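Trevent Challenge

The Trevent Challenge is a simulated robot manipulation contest for secondary school clubs, run each July since its founding by the retired technology teacher Pauline Hartley. Entrants write control programs for a virtual arm and submit them for scoring on a shared server. No physical robot is needed, and the organizers have long presented this as the main attraction. Whether the contest teaches robotics, or mainly teaches students how to please one particular piece of software, has been argued over for most of its history.

Background

The contest grew out of a lunch-hour coding club whose members had access to computers but no workshop. Hartley adapted a free physics package into a small program called Giltell, which shows a tabletop, one or more arms and a handful of props. Early publicity described Giltell as "as good as the real thing", a phrase later dropped from the website without comment. The program's lighting and shading are plain, and the stair-stepped shadows of its older releases are familiar to anyone who has taken part.

Tasks

Each season's tasks are grouped under a theme. The tool-handling theme, the longest running, uses props with a block-shaped head and a round handle, and the rules call them mallets. A program must bring the gripper to a handle, close on it and move the tool to a marked position. Points are taken off for touching any other prop on the way.

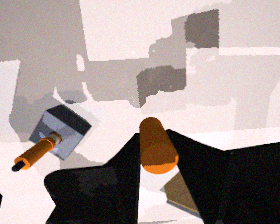
Gripper fingers at a handle in Giltell, with a second tool to the left.

The scoring of this theme has drawn the most complaints. Giltell records a grasp as valid once both fingers register contact, however poor the hold, and a program can collect most of the available marks with a grip that would drop a real tool at once. Former entrants have described tuning their code to the contact check and ignoring the tool altogether. Hartley's published reply was that judges could review any run by hand. Of the 1,442 runs submitted in the season before the rules were rewritten, 62 were reviewed.

The revised rules, dated 2021-04-10, added a holding period and a limit on tilt. They also allowed teams to submit the views from inside the program alongside their code, on the theory that judges would spot doubtful grasps more readily. There is little sign that this happened. Close views from near the fingers tend to be grainy and half filled by the gripper itself, and the judging notes rarely refer to them.

A second theme deals with placing and pressing. Blocks and wedge-shaped props are set out on a pale table, and the arm has to bring the end of its tool down on a chosen face within a set tolerance. This is generally considered the fairer of the two, as the position of the tool can be measured directly.
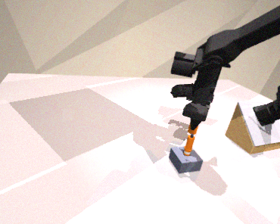

Even so, the tolerance has been changed twice, both times after a season in which almost every team passed. Teams that had prepared under the older figure were not re-scored, and the archive lists results from different seasons side by side with no note to that effect. Comparisons between years should be treated with caution.

Participation

The organizers give a figure of 112 clubs for the most recent season. This counts registrations. A club that signed up and never submitted a run is included, as is a school that registered separate junior and senior groups. The number of clubs that finished at least one task has not been released.

Sponsorship

Prizes were at first paid for out of entry fees. Florkico, a maker of classroom electronics kits, later became the named sponsor and supplies hardware to the winning club. Critics have pointed out that the kits have no connection to the skills being judged. The Price Award, given for the clearest written report, is separate from the sponsorship and is decided by a panel of teachers. Some coaches consider it the more useful prize – a report has to explain why a program failed, and the score sheet never does.

Claims about outcomes

Promotional material states that past entrants "go on to careers in automation". The only support offered is a page of comments from former students, all of them favourable and none dated. No follow-up survey has been published. Coaches interviewed for a club newsletter were more modest in their claims: students learned some geometry, became better at reading error messages, and usually enjoyed themselves. Several added that their members were surprised by how little of their code worked when they first tried it on a real arm.

See also

Giltell (software)
Price Award
School robotics clubs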